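Clearing and Cleaning a Glossy Dark Table (Without the Streaks)

Tidstead Home Notes > Living room > Tables
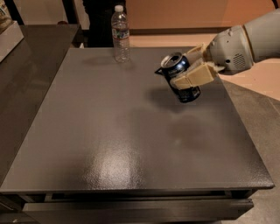

Dark shiny tabletops look great for maybe an hour. Then somebody sets down a can, somebody else leaves a water bottle, the light comes on overhead and every ring and smear shows up. I've had a big square one for years and have done it wrong most of the ways you can. Quick version of what works now, start to finish under 28 minutes if the table's really bad. Usually a lot less.

What you need

Two microfiber cloths, one for damp, one for dry. Keep them apart
A soft brush or a clean dry paintbrush
Bowl of lukewarm water
Dish soap, a few drops
A bag or bin for the empties
Coasters for afterward

No paper towels. They leave lint and on a dark top you'll see every bit of it. No glass cleaner either unless the top is glass. Lacquer can go cloudy with the ammonia kind and there's no easy fix for that.

Step 1. Cans and bottles first

Everything off. Drinks first, they're what spills.

Pick up opened cans from the middle and straight up. Don't drag. The bottom rim is metal, any grit under it and you've got a nice curved scratch. Keep the can as level as you can till you're over the sink, there's nearly always a mouthful left even when it feels empty. Pour it out, quick rinse, let it drain upside down.

Water bottles: check the cap is on tight before you lift. Soft plastic ones squeeze when you grab them and a loose cap goes flying. Grab near the shoulder where it's stiffer. Pour what's left on a plant, cap and bottle in the recycling. Some places want the cap back on, some want it off, check yours.

If your state has a deposit, keep a seperate bag. I hang one on the kitchen door and when it's full it goes. Took in 94 cans and bottles in August, which paid for new cloths and a coffee.

Step 2. Look at it from the side

Crouch down so your eyes are near table height and look across toward the light. The reflection shows you everything: rings, fingerprints, that sticky patch by the far edge. Looking from right above you mostly get glare. Note where the bad spots are, then get up and do those first.

Step 3. Dry dust

Brush or dry cloth, light pressure, all in one direction. Back edge to front. Catch the crumbs in your hand or a dustpan. Do not skip this one. Wiping grit around with a wet cloth is how you get those fine swirls that only show up at night.

Step 4. Sticky spots

Soda rings. Damp cloth with a drop of soap, lay it flat on the ring and leave it a minute. Then wipe. Should come off with no scrubbing. If it doesn't, lay it back down and wait again. No scouring pads, no baking soda paste, no melamine sponge (it's a fine abrasive and will leave a dull patch on gloss. Ask how I know).

Water rings are different. If it's just minerals from a sweating bottle, plain damp cloth then dry. If it's a white haze under the finish, that's moisture in the lacquer. Leave it alone a couple days and see if it fades on its own before trying anything.

Step 5. Whole top, damp

Wring the cloth out until it doesn't drip. Really wring it. Straight overlapping passes, far side to near side, turn the cloth over halfway. Do the edges last, and the underside of the lip if yours has one, that's where fingers go.

Big square tables: you can't reach the middle of the far half without leaning on the part you just cleaned. So do the far half from the far side. Walk around. Sounds obvious, took me ages.

Step 6. Dry it right away

Second cloth, dry, same direction. Don't let it air dry, that's where streaks come from. Work while it's still a bit damp and finish with almost no pressure at all. Crouch and check again. Any streaks left, breathe on the spot and buff.

Polish?

Mostly no. I tried the Laditz furniture cream once and it looked lovely for an evening and then grabbed every fingerprint in the house. Had to wash it off twice. If your top has a slight speckle or texture to it you'll find cream sits in the low bits too.

Keeping it that way

Coasters out where people can reach them. If they're in a drawer they dont get used. Felt bottoms, not cork, cork sheds on dark tables.

Empties go when you get up. If you're heading to the kitchen anyway, take one with you.

Quick dry dust every couple of days, full wipe weekly or whenever you can't stand it.

Curtains partway closed if the table gets strong sun in the afternoon.

Common problems

Still streaky: too much soap. Go over it again with plain water, then dry.

Lint everywhere: wash microfiber on its own, no towels in the load, no fabric softener.

Feels tacky after cleaning: old polish coming up. Couple more rounds of soapy water, change the water each time.

More in this section: Getting wax off a table | Felt pads that stay on | Chair legs and scuffs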